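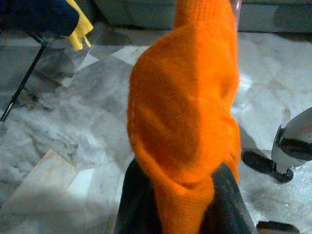 An orange knitted sock.

Furniture rental firm Skoltetti will change how it bills for part months on its home packages from November, the company told customers on Monday.

Under the present terms, a tenant who hands furniture back partway through a month pays for the whole month. The new terms charge by the day after the minimum hire period, which stays at two months. Deposits are not affected.

The change applies to bedroom, living room and home office packages. White goods are supplied under a separate agreement with Veltum and will still be billed by the full month.

Suryani Sopacua, head of contracts at Skoltetti, said the daily rate would be the monthly charge divided by the number of days in that month. Collection must be booked by 4 pm, two working days ahead. Items not ready when the van arrives will go on being charged until a second visit is made.

Existing customers will be moved to the new terms at their next renewal. Those who want to switch earlier can ask in writing, quoting form 2063, and will be sent a revised agreement to sign. No fee is charged for the switch.

The firm has also altered its damage cover. Marks and light scratches on table tops are now treated as normal wear. Burns, torn upholstery and missing parts are still charged to the customer, up to 80 per cent of the listed value of the item. Mattresses are left out of the cover and must be returned with the protector fitted.

Slamet Ginting, lettings manager at Witenwood, which places tenants in furnished flats, said daily billing would make it easier to match hire dates to tenancy dates. He said the collection notice was still too long for tenants leaving at short notice.

Skoltetti said the notice period was under review.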